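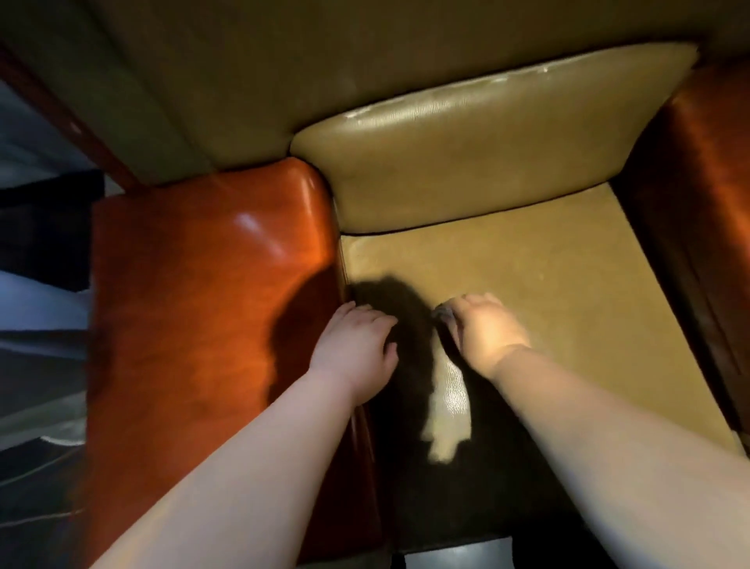
Home Cleaning Furniture Laundry Garden Ask Log in

Search the help pages Go Popular: mold, grout, leather, wax

4 min read

White haze on an old leather armchair that keeps coming back

I have a leather armchair that came with the apartment I moved into in March. The landlord says it's a Santoro. I can't find a label on it anywhere, including underneath, so take that for what it's worth. It might be leather and it might be the fake kind. It has a mustard seat, a separate back cushion, and wooden arms.

The seat is fine. It wiped down in one go and has a bit of shine to it. The back cushion is the problem. It has a pebbled grain, and when I clean it I get a white film that settles down into the grain. I wipe it off, go and do something else, come back, and it's cloudy again. The top edge of the back cushion is also scuffed, with the finish flaking off in pale bits.

What I've used so far:

Skasidley leather cream, two coats, the first one quite thick
Warm water with a drop of dish soap
A dry cloth, then a damp one, then a dry one again

I don't want to put more product on until I know what the white stuff is. Is it the cream, is it mold, or is the surface itself going? And is there anything worth doing about the flaking edge? I don't need the chair to look new. I sit in it every night and would like it not to leave marks on a dark sweater.

Posted by clawfoot_tubby, Clundach

Ginevra D'Amico

It sounds like cream that never soaked in. Old chairs often have a sealed surface, and faux leather is sealed all over, so a thick coat just sits on top. When you rub it, it goes down into the low parts of the grain and dries white there. The dish soap can leave its own film on top of that if it wasn't rinsed.

I did the same thing to a pair of dining chairs. This is what got it off:

1. Vacuum the chair with the soft brush, and get into the seam where the back cushion meets the seat. Crumbs and grit in there will end up on your cloth.

2. Mix 5 ml of white vinegar into 100 ml of lukewarm water. Try it on the back of the chair first, low down, and leave it overnight. If the color comes off on the cloth, stop.

3. Wring the cloth out until it doesn't drip. Do one part of the cushion at a time. Small circles first to lift the film out of the grain, then straight strokes to pick it up. Keep your other hand flat on the cushion so it doesn't shift around while you rub.

4. Fold to a clean side of the cloth often. If you keep going with the same side you are only moving the white around.

5. Wipe again with plain water, then dry it with a towel. 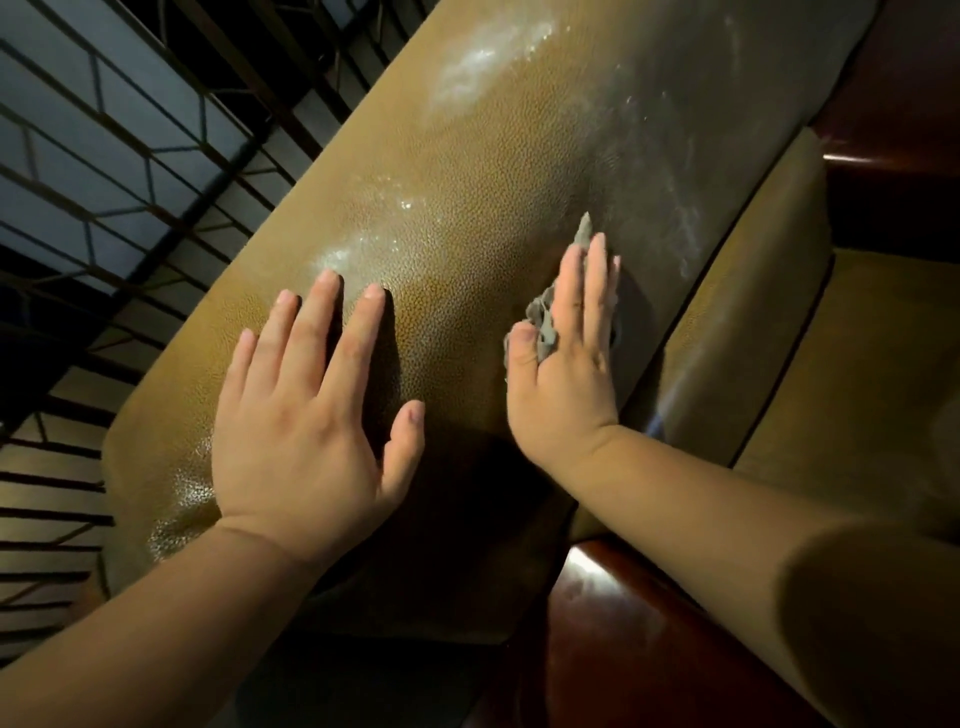 White residue in the grain of the back cushion, with a gray cloth under the right hand.

Expect it to look worse at the halfway point. You'll have long pale streaks everywhere and they need that plain water wipe. Check it the next day from the side with a lamp on, because straight on you will miss half of it.

On mold: film from cream follows the way you wiped, in bands and arcs. Mold usually comes up in spots and often smells musty. Look along the seams and underneath the cushion as well, where you didn't put any cream. If those parts are clean I wouldn't worry about mold.

The flaking edge is a separate thing. That's the top finish wearing out where heads and hands rub, and cleaning won't fix it. Don't scrub there, just dab. If it's real leather, you can get a colored repair cream and a clear sealer. If it's fake, the coating is coming away from the backing and it will keep doing that slowly. I'd put a small throw over the top edge and leave it alone.

pewter_bob

Baby wipes. I've used them on my recliner for years and it's fine. Never had any white on it.

rsk_upholstery

The steps from Ginevra are fine, but go easy on the vinegar. Plain distilled water first, twice, and see how far that gets you. A lot of the haze people bring in to my shop comes off with water and a microfiber cloth, it just takes longer than they expected. I've been doing this since 2000 and I still start with water.

I would skip the baby wipes on a finish that's already flaking. They leave their own residue and some of them soften the coating.

To find out what you have, unzip the back cushion if it has a zipper and look at the inside of the cover. Leather is fuzzy like suede on the reverse. Faux leather has woven or knitted cloth. If there's no zipper, turn the chair over and look for a raw edge where the cover is stapled.

If it is leather and you still want to condition it after the film is gone, use a very small amount on the cloth, never straight on the chair, and buff it off after ten minutes. One coat. For faux leather you don't need cream at all.

clawfoot_tubby

Thanks. There is a zipper, it's stuck, but I got it open far enough to see knitted cloth. So it's fake and I've been feeding cream to plastic. I'll do the plain water tonight and the vinegar mix after that if I have to.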